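# Urdale marker-sorting comparison

The **Urdale marker-sorting comparison** (often shortened to the *Urdale comparison*, or simply *the marker test* among people who have had to sit through it) is a bench procedure for trying out two-finger grippers, wrist cameras and arm controllers against one another on the same everyday task. In its usual form, two small robot arms share a wooden table and have to put pens, markers and highlighters into a set of coloured bins. It takes its name from the Urdale workshop, where the first written version was drawn up, and it has since been taken over, with changes both sensible and less so, by the gripper maker Runent and by the Cokdale automation group.

## Background

Before the Urdale procedure was written down, most small workshops judged a gripper by picking up whatever was lying on the desk, which was pleasant enough as a way to spend an afternoon but made it very hard to compare one month's results with the next. The Urdale workshop had three finger designs on the shelf and no fair way of choosing between them. Stationery was settled on for quite homely reasons: it is cheap, it can be bought anywhere, it rolls about in an awkward fashion, and it comes in a handy range of thicknesses and colours. The first version of the rules was circulated in April 2018 and ran to 7 pages, a good part of them taken up with how the lamp should be set.

## Equipment

### Table and arms

The rules ask for a flat table with an arm on each side, so that both can reach into the middle. A metal frame around the edge is recommended, as it gives the arms and cameras something firm to hold on to, and it saves a great deal of measuring when the bench has to be taken apart and put together again. A desk lamp at the back is allowed, and most benches have one. 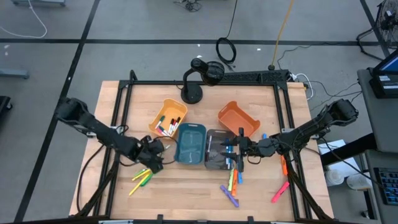 Why are two arms used when one could do the sorting? Two arms let the same trial test reach, handing over and keeping out of each other's way, all of which depend on the controller as much as on the gripper.

The arms needn't be of the same make, although the results are a good deal easier to read when they are. A mixed pair tends to show up differences in timing that have little to do with the fingers, and the Cokdale group reports its mixed pairs in a separate table for that reason.

### Grippers

Only two-finger grippers are covered by the procedure. Within that limit the fingers may be of any shape, and it is the shape that people argue over most warmly. The two families met with most often are these:

- **Wedge fingers**, which narrow towards the tip. They can get down beside a thin barrel lying flat on the wood, and they are generally kinder to the neighbouring pens in a crowded pile. They have less surface to hold with, and a long highlighter picked up away from its middle will often swing.
- **Plate fingers**, which are broad and flat with a squared or bevelled end. They hold a marker steadily once they have it, but they need more room on either side, and in a small bin that room is seldom there.

A highlighter flat on the table, with the fingertips brought right down to the surface, is treated as the basic pick from which the rest are judged.
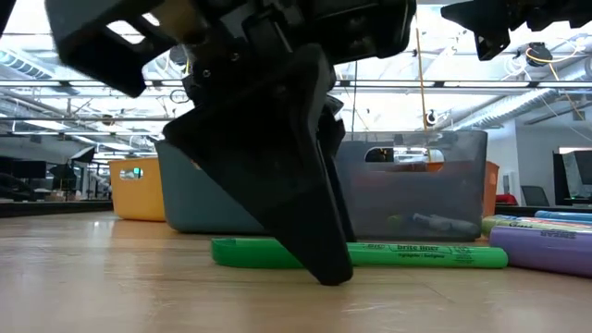

### Cameras

Three camera positions are described in the rules, and a bench may use any or all of them. An overhead or head-height camera takes in the whole table and both arms, and is the one used for deciding which item to go for. A fixed camera at the side, set low, is good for judging how far the fingertips are from the wood. The wrist camera travels with the gripper and gives the closest view of an item inside a bin, at the cost of having its own fingers in the way for much of the time.

The Lebrun controller, which was the first to be tried with all three positions at once, lets the operator switch off any camera between trials. This has made it a popular choice for comparing viewpoints, even among workshops that prefer another controller for their daily work — the feature is easily reached, and it spares everyone the business of unplugging cables. When a wrist camera is tried on its own, the arm has to be brought over the bin before the items in it come properly into view,

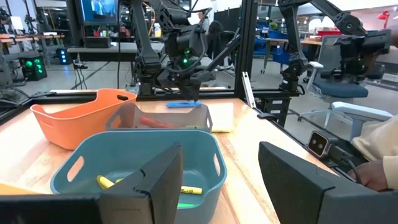
and a controller that plans the whole movement beforehand is therefore at some disadvantage. Controllers that correct themselves on the way down do better here. The Runent version of the rules gives each arm a short pause above the bin to even things out, a kindness which the Urdale workshop has always regarded as rather too generous, and which the Cokdale group allows only for bins with see-through walls.

## Procedure

A full comparison is made up of 410 picks for each gripper, split over as many sittings as the bench can manage. Each sitting goes as follows:

1. The bins are put out on the table. They may stand at an angle, and their positions are noted.
2. The loose writing tools are laid out on the left and right halves of the table, some of them touching.
3. The lamp and cameras are checked against the notes of the previous sitting.
4. Both arms are started together, and each works on the nearest item that it can reach without crossing the other.
5. After 20 picks the arms are stopped, the table is laid afresh, and the fingers are wiped.

A pick is marked as *clean*, *second try* or *dropped*. An item that is pushed along the table without being lifted is marked as dropped, which strikes many newcomers as harsh. Items leaning against a bin, or lying partly beneath an arm, are left where they are, as a working gripper would be expected to cope with them.
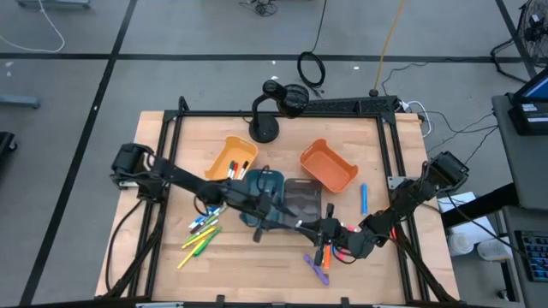 *Photo: Urdale workshop. Two-arm bench with bins and loose writing tools.*

Changes of gripper are made only between sittings, never in the middle of one, and the outgoing pair of fingers is kept with its screws in a labelled bag. It sounds a fussy rule, but a single mislaid screw held up the December trials for longer than anybody at the workshop cares to remember.

## Variations

The **Runent version** keeps the bins and the markers but sorts by colour, so that the camera and controller carry more of the load. It is the longest of the three, at 1000 picks for each gripper, and is mostly used for wear testing.

The **Cokdale version** scores only those picks made from inside a bin. It favours slim fingers quite openly, and its authors say so in their opening paragraph. A handing-over stage, in which one arm passes a marker to the other across the middle of the table, may be added at the end and is scored apart from the rest.

## Criticism

The commonest complaint is that writing tools are all, more or less, the same shape, and that a gripper which does well with them may be quite at a loss with a sponge or a bag. Supporters reply that the test was only ever meant for comparing like with like — and that a set of fingers unable to lift a highlighter has little business being offered a bag. A second complaint has to do with the lamp, whose reflections on a pale, smooth tabletop can trouble a low side camera. The current rules ask only that the lamp be left in the same place throughout, with its position recorded on the first sheet.

## See also

- Two-finger gripper
- Wrist camera
- Lebrun controller
- Bin picking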